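Vivcombe Evening Language Program
Beginning Conversation, Handout 4: Asking Where Things Are

Welcome back, everybody! Before we get going, please have your workbook open to page 94, and keep your pencil handy, as we'll be scribbling a fair bit tonight. We are leaving greetings behind for a while (you all did so nicely with them) and moving on to the small words that tell people where to find something.

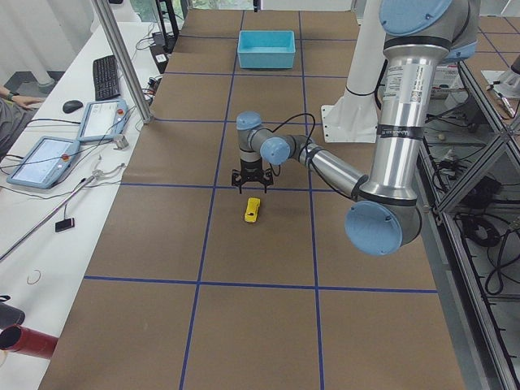

Place words are short, they come up in nearly every conversation, and they're the ones learners mix up longest, so be patient with yourselves. Start with "in," "on," "near" and "between," and say each one aloud in a whole sentence, never alone. Take the little yellow thing on the brown paper: you might say "It is on the table," then stretch it to "It is on the table, near the blue tape," and then turn it into a question for your partner. The bin gives you "Is it in the bin?" and a nice firm "No, it isn't."

Now, a word about word order. In English the place usually comes at the end: "I left my keys in the kitchen." Many of you come from languages where the place can go first, and you'll feel a tug to put it there.

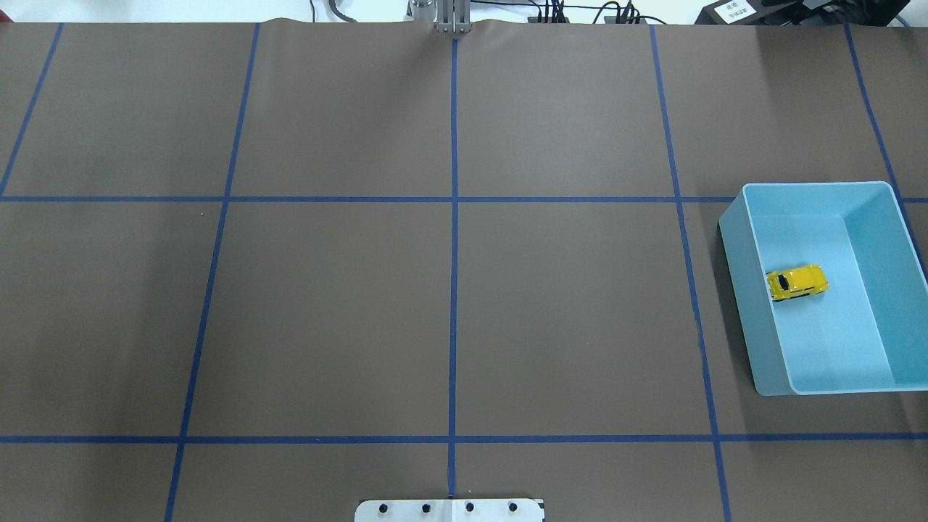 You can give in to that tug sometimes! "In the kitchen I left my keys" will be understood, though it sounds a bit like a poem. For everyday talk, keep the place last and you'll be fine.

Pair practice: one of you asks "Where is the...?" five times, the other answers with a full sentence, then swap.

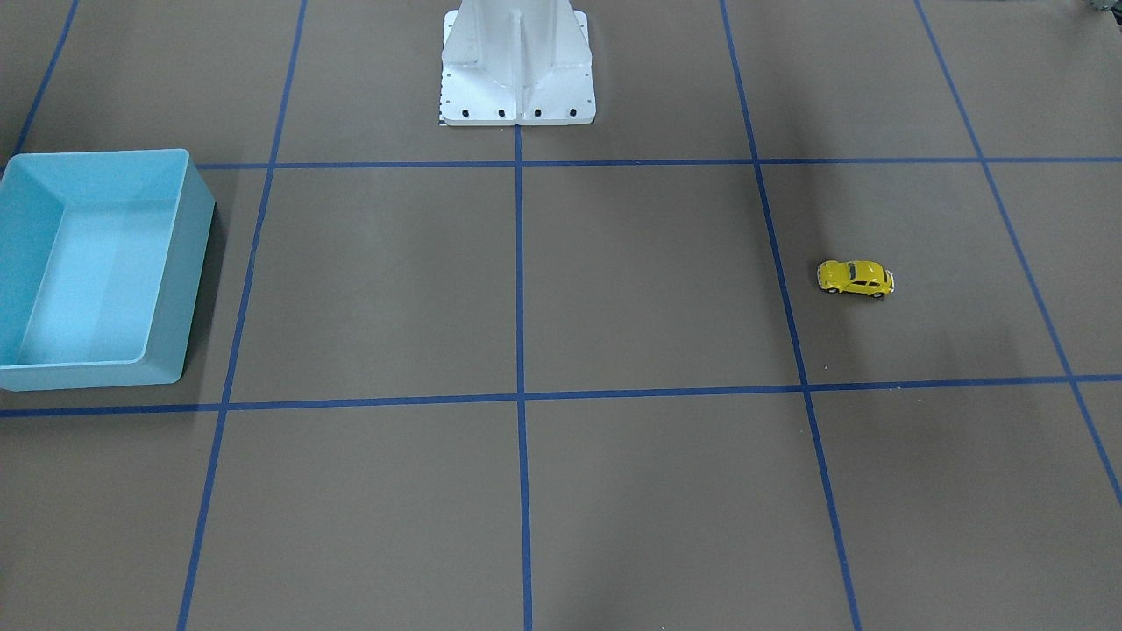 Fig. 3. Practice words: bin, toy car, tape, left, right.

For next time, do the exercises on page 188 of the Korkell workbook and write six sentences about your own kitchen. Bring them along on 17th November.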